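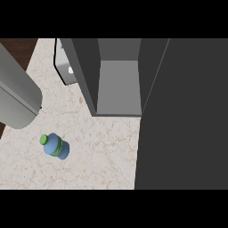

A simulated counter, a simulated bottle and an arm with its mind on other things.

I have spent most of May comparing two arm controllers in a kitchen with no plumbing. The marble is spotless apart from its veins, the shelving is bare, and a bottle with a bright green cap lies on its side waiting to be picked up. I have grown fond of the place. I would not choose a controller on its say-so.

Our group at Gorndale ran the Desmont controller and the Flarkix one against the same lying-bottle task, 592 attempts apiece. Desmont came out 30 grasps ahead. Within the hour somebody had put that in a slide, in a colour normally reserved for fire exits.

Then we moved both to the real bench. Same arm, same gripper, a bottle from the recycling bin with a bit of juice left in it. We managed 154 attempts each before the fingertip pads wore through, and Flarkix won comfortably. Desmont still planned the prettier path. It would sweep in on a lovely curve, close a few millimetres too far toward the shoulder, and send the bottle rolling off under the parts cupboard.

My complaint is with the way we all write this up. Simulated scores go in the abstract and bench scores go in an appendix, where they are described as preliminary. The vendors do it, and so did we, in our report on the Ankrah gripper last winter. I wrote that appendix. It was very short.

Simulation is a fine place to find out that your wrist offset is backwards. It is cheap, and the bottle never needs fetching. But a buyer reading a comparison wants to know what happens with worn pads and a sticky label, and should get that number first, even if it comes from 50 tries and looks scruffy in a chart.

We have asked for the slide to be redone. The colour, I'm told, is staying.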